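**Zuzana Matoušek** is a politician from the town of Grekden. She has led the town council for nine years and is the first woman in this office.

## Career

Matoušek entered the council in August, after she won her seat by 17 votes against Igor Ďurica. Her first motion moved the council meetings to the evening, so that working parents can attend.
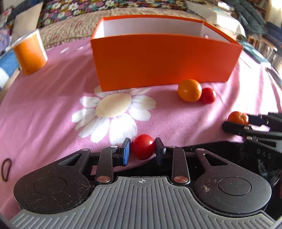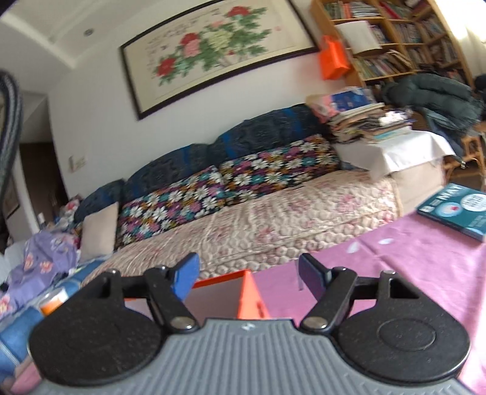 In her second term she supported the bus line to Distberg, which was opened with four stops. Ďurica criticized the cost of the line, but he later voted for its extension.

## Public image

Local newspapers often described her manner of speaking as "too sharp." The writer Lleucu Price answered that male members of the same council were never described in this way.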